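# Kostent: a file converter for old word processors

Maya Jaber and Raed Tarawneh, June 2026

We wanted to open documents from programs that stopped shipping before we were born, and now we can! Kostent reads 7 old formats and writes plain text. Our test set was 151 files from the Grevville school archive – almost all of them open cleanly. Accented letters were the hardest part, and we rewrote that table twice.

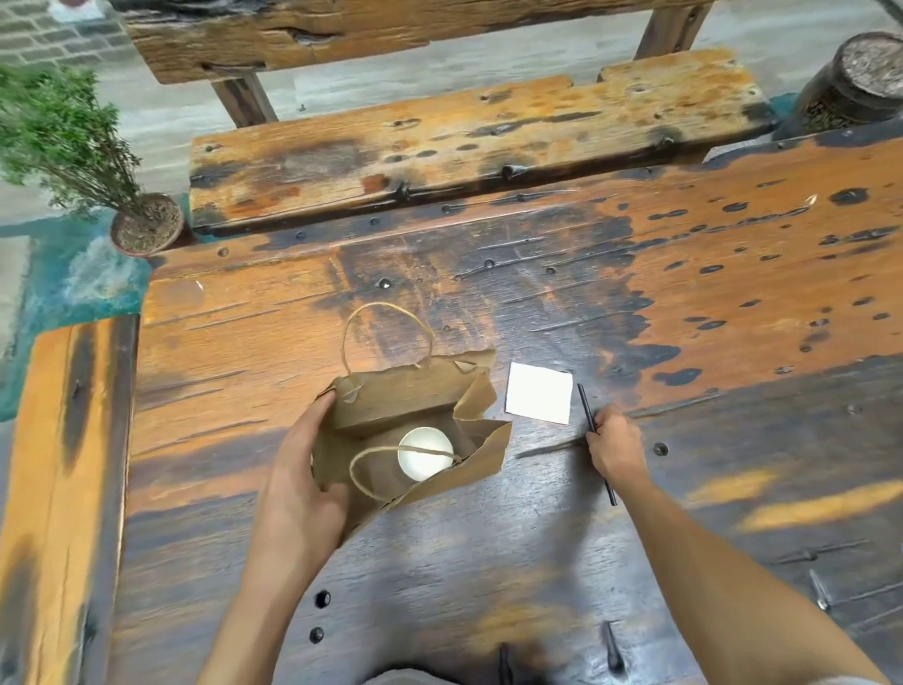
Paper bag and twine handles on the worktable

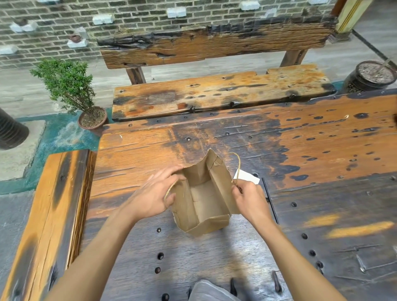
## Next steps

- Keep footnotes in order
- Try the Bredarlow disks in September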